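Black work shirts going gray along the seams after a few washes

I wash four or five black button-up shirts a week for a restaurant job. They are all cotton, bought as a lot from Sendaveck. After two months the seams, the placket and the collar edge are gray while the flat parts are still black. I use a front loader on the normal cycle with powder detergent. Is this dye loss or something left behind by the detergent? Water here in Tredport is hard.
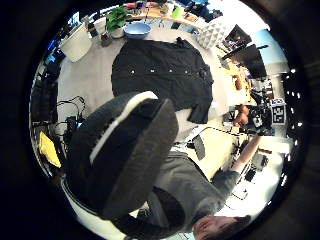 gelau_laundry
Member, June 2026
1519 posts

It could be either one, and you can test for it. Soak one shirt in a sink of warm water with a cup of white vinegar for 30 minutes, rinse well and dry it. If the gray is mostly gone, it was mineral and detergent residue. Keep bleach well away from the vinegar.

If nothing changes, it is abrasion. Seams and plackets are thicker than the cloth next to them, so they take most of the rubbing against the drum and the other clothes. The surface fibers break and lighter ones show. Vinegar will not fix that.

For either cause: button the shirts, turn them inside out, wash cold on a short cycle with a lower spin, and switch to liquid. Powder dissolves poorly in cold hard water. Do not fill the drum past 70 percent. Dry them flat or on a hanger.

chisholm2
New member

Same problem here with a different brand. I redyed 2 of mine with a black cotton dye and the cloth took it fine. The stitching did not, as it was polyester thread, and neither did the buttons. Looks OK from a few feet away. Wash them separately a couple of times afterward or everything else goes gray too.

tredport_dry

just buy poly cotton next time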